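Storage and Care of Small Things
Handout 4: The Box of Odds and Ends
Instructor: Iwona Brzozowska
Revised Feb 25, 2025

Bring this handout and one box from home. Please don't tidy the box first. Last October half the group did, and we spent an evening admiring one another's labels.

1. Where we are

Handouts 1 to 3 dealt with things that have names and places to live: papers, linens, tools. This one deals with the rest. Every household has a box for objects that were on their way somewhere else and got tired. Henryk Sowa, who taught this course before me, called it "the waiting room," and the term has stuck, mostly because the polite alternatives are longer.

2. Terms

Host box: the container itself, nearly always built for something else.
Lining: paper or cloth laid in the bottom. Optional, but it makes small pale items much easier to find.
Resident: anything that has stayed through two sortings.
Lodger: anything that came in since the last one.
Orphan: a lid without a jar, a case without contents, a cap without a pen. Check before you declare one. A closed case is a closed case until you open it.

3. Reading a box

Look before you touch. Write down what you can name, then what you can only describe. The second list is usually the more useful one, and usually the more embarrassing. "Black cylinder, white stuffing at both ends" is a perfectly good entry. "Thingy" is not, although Mieczysław Tomaszewski handed in a whole page of it and got most of the marks for stamina.

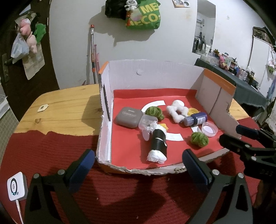

Fig. 1. Open box with red paper lining. Use it for Exercise A.

Note how much the lining does in Fig. 1. Olive-green yarn on red paper can be spotted from across a room. The strips of white paper show up nicely too, which doesn't tell us what they're for. Enter them as "strips, white, paper" and move on with your life.

Yarn is a special case. Fuzzy yarn picks up everything it meets, so it goes in a bag or a lidded tub before anything else is sorted. Bottles stand upright along a wall of the box. Soft white wads, whatever their origin, are examined last and with low expectations.

4. On cutting down the box

A rough front rim makes it easier to reach in, and it also snags wool. Fold tape over any exposed corrugated edge, or trim it with a proper blade — kitchen scissors will do the job, but they'll complain and so will the cook.

Exercise A (in class, pairs)
Make the two lists from section 3 for Fig. 1. Swap with another pair. Argue quietly.

Exercise B (at home)
Sort your own box. Keep no more than 7 lodgers. Bring the orphans next time; Bronisława Bednarek runs the exchange table and does not accept returns.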